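Chapter 4
Where Household Waste Goes

Every household runs a small export business. The goods are peelings, packets and things bought in a hopeful mood, and the customer is always somebody else. Economists call what follows a problem of pricing. Most of us call it bin night.

Take the town of Notberg, with 800 homes and a flat yearly charge for rubbish. A family that throws out one bag pays the same as a family that throws out 5. Under such a rule the next bag is free — at least to the person tying the knot in it.

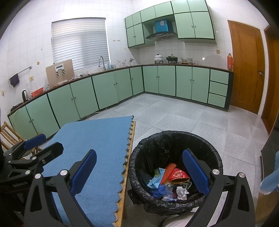

A reader of the first edition wrote in to object that nobody fills a bag for the pleasure of it, and that the flat charge at least kept rubbish out of the hedges. The objection is a fair one, and section 4.3 is largely given over to the hedges.

Across the valley, Brelulach sells stamped sacks instead. In the first year its tonnage fell by a third and the council was delighted until January, when the neighbouring village of Skitau found that its own had risen.
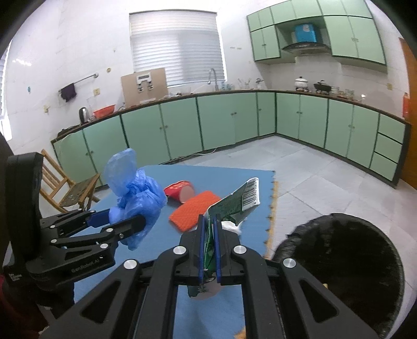
Weight is only part of the bill. Light, bulky waste fills a lorry long before it troubles the axles, and a half-hour trip to the tip costs the same either way. The haulier in our case study, Sleiman, charges by the trip and has never been known to complain about air.

Key terms: marginal cost, flat charge, spillover, fly-tipping

4.1 The price of one more bag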